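Murolance kitchen library puts its cutlery in order

Print this story E-mail this story

The Murolance kitchen library has started sorting its forks, spoons and other utensils by color and handle, a change meant to get party sets out the door faster on busy weekends.

The library, which lends dishes, pans and table settings to households in the Graken neighborhood, spent Saturday going through the cutlery it has taken in since it opened. Most of it came from kitchen clear-outs and had been kept together in deep drawers. Borrowers who asked for a matching set of 10 forks often had to dig for them, and some gave up and took whatever came to hand.

Under the new system, each kind of cutlery gets its own clear plastic container. Black pieces go in one, the shiny rainbow-finish pieces in another, and forks with orange-tan handles in a third. Anything left over waits on the table until a home is found for it.
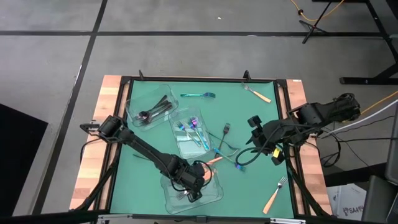
The library now has 113 pieces of cutlery on its lending list, not counting serving spoons and carving knives, which are kept in a locked cabinet behind the front desk. Teaspoons are the shortest category. Dinner forks are the longest by a wide margin, and the library said it does not need any more of them for now.

Sets will be lent for five days at a time, up from three. There is no charge for residents of Graken. People from outside the neighborhood pay a small deposit, returned when the set comes back clean. Missing pieces can be replaced with something of the same color -- an exact match is not required.

The odd pieces caused the most discussion. Forks in blue and teal metal do not sit well with the plain steel ones, and there are too few of them to make a full table on their own. For now they will be lent with the rainbow set, which has become popular for birthdays and graduation parties. Plain steel pieces with no partner will go into a mixed box for picnics, where borrowers tend to care less about what matches.

The containers themselves were picked for being see-through. The old drawers had paper labels that peeled off in the summer, and the labels that stayed on were often wrong. The library tried baskets last year, but fork tines caught in the weave and the baskets were hard to wash. Plastic bins can be rinsed in the sink and carried to the counter when a borrower wants to look before choosing.

Larger bins with handle openings will be used for orders that are ready to go. Forks are to be laid in them side by side, all facing one way, so that the desk can check a set without taking it out. Knives go in last, wrapped in a dish towel.
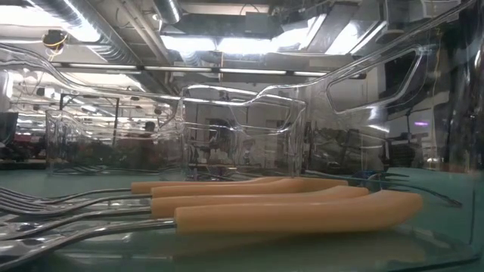

Where to drop off cutlery

Donations are accepted at the Murolance desk on Heller Street and at the Awasthi Hardware store, next to the paint counter. Pieces should be washed and dry. The library will take single items as well as sets, but asks people to hold back anything with a cracked handle or a bent tine.

Wooden-handled cutlery is welcome, though it must be washed by hand and will be lent only on request. Silver plate is not accepted. It needs polishing that the library has no time for, and a box of it donated in the spring was passed on to a secondhand shop.

Still wanted are teaspoons of any color, steak knives in sets and some 20 soup spoons, which run out every fall when the neighborhood holds its chili supper. Clear containers with lids would also be useful.

Hours and borrowing

The library is open weekday afternoons until 6 p.m. and Saturday mornings. Sets can be reserved at the desk up to a month ahead. Borrowers should give the number of guests and say which color they would like, along with a second choice -- the black set is already spoken for on most weekends through October.

Plates and glasses will be sorted next, starting in November. Lending of both will go on as usual while that work is done.

Print this story E-mail this story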